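Suture practice, Lastbridge bench, Apr 30, 2026

 Same sort of pad and black thread as in March, new batch from Irkirby. Pads are getting tired, sorry. Will sort the rest of the pics when theres time.

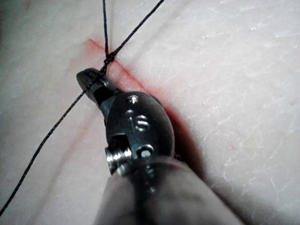

Black thread and a small tied knot in both.

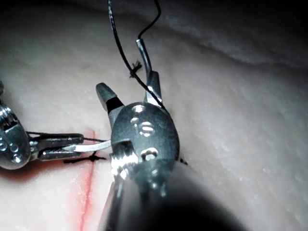 Notes so far. 20 knots per sitting is plenty, after that the hands go. Cut the tails a bit longer than you think, 5 mm is fine. Thread is the cheap Marchetti stuff, curls straight off the reel, so pull it out and let it hang a minute first. Keep the old pads for warm ups, new ones for anything that gets marked.

Still to order: 2 reels of black, one box of pads (Drisska do them too, havent tried). More pics next week proabbly.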